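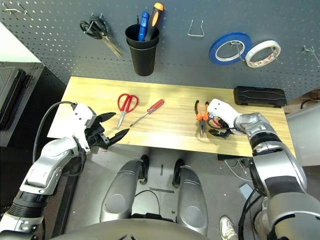
The tool bench at our Berkberg shop, with scissors, a screwdriver and pliers out on the table.

Equipment Planner and Buyer, Robotics
Pramamby – Berkberg
Full time, permanent
Posted August 17, 2018
Reference 2104

Thank you for stopping by this page. We are looking for someone to take charge of how we plan, price and buy the equipment in our robotics workshop, and we would be very glad if it turned out to be you or somebody you know. Please pass the notice along if you have a friend who reads supplier catalogs for pleasure. We have a few of those here already and they get along fine.

Pramamby works on two-armed robots that handle ordinary hand tools at an ordinary bench. Up to now the buying has been shared among the engineers, each of them ordering what they needed when they needed it. That was all right when we had one bench. Next year's plan calls for 5, and we can no longer keep the whole list in our heads (or in the three spreadsheets that are supposed to agree with each other and don't).

What you would be doing

The first big job is the equipment budget for next year, which has to be ready in November. You would sit down with each engineer, find out what they want, find out what they need, and help them put a price and a date next to it. Arms and grippers take up most of the money. Most of the arguments, though, are over smaller things: cables, spare fingers, wrist parts, pegboard, hooks, cases, tape, and the pliers and screwdrivers the robots practice with. We go through a lot of hand tools, and we like them to come in different sizes and handle colors, so please don't expect to order one box of everything and be finished.

After that, the work settles into a steadier rhythm. You would get quotes, compare them, place the orders and chase them when they run late. You would keep the spares shelf stocked so that a worn gripper doesn't cost us a week. Small purchases up to 900 dollars you could approve on your own from the first day; anything larger goes to the workshop lead with a short note from you saying why.

You would also look after the changeover to Pullix, the ordering system we are bringing in this fall. None of us knows it well yet, so you'd be learning it along with everyone else, and we would lean on you to tell us which parts of it are worth using. Our sister workshop, Văn, shares some of our suppliers, and we'd like the two shops to start buying together wherever it saves money – a phone call every couple of weeks should do it.

Who we have in mind

You have bought or budgeted for technical equipment before, in a lab, a factory, a school shop or anywhere else where things wear out and have to be replaced. You can read a data sheet and ask a sensible question about it. You don't need to be an engineer, and you don't need to have worked with robots, although you should be comfortable walking out to the bench to look at a part before you order another one. A patient way with suppliers helps a great deal. So does neat record keeping.

Hours and practical matters

The position is 40 hours a week, on site in Berkberg. Start and finish times are flexible within reason. Pay depends on experience and we will talk about it openly at the first conversation.

How to apply

Send us a résumé and a letter of a page or so. In the letter, please tell us about one piece of equipment you bought that you were pleased with, and one you would buy differently today. Put the reference number in the subject line and address it to the Pramamby workshop office. We read every letter and we answer every one, though it may take us a little while. If you'd like to see the benches before you decide whether to apply, write and ask – visitors are welcome, and we'll put the coffee on.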